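Automation at Work, Unit 5: The Packing Bench at Hosgate

Reading: Nimier, chapter 7 (the short one, so no excuses).

Hosgate packed spare parts by hand until February, when management announced that the bench would be "assisted." Staff were asked to teach the job by doing it with a hand-held gripper. The bench packs 800 orders a shift. The vendor, Grikow, promised 98 percent of them would go untouched by human hands, and left the other 2 percent to the humans.

Two fingers, dark padding, pale wood between them:
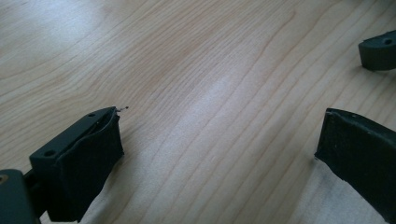 1. Who holds the knowledge?

Packers knew which parts snag and which boxes lie about their size. None of this was in the manual. Once it is recorded, who owns it? Mofokengs's contract, in your packet, spends 5 pages on the hardware and one sentence on the people.

Look at the grip again, open over bare tabletop, and list what a packer's hand does before it closes on anything. 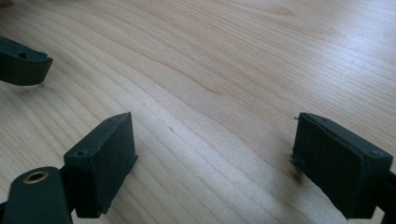

FOR DISCUSSION

Job titles changed from "packer" to "process partner." Pay did not change. Come ready to say what did, and bring the wage table.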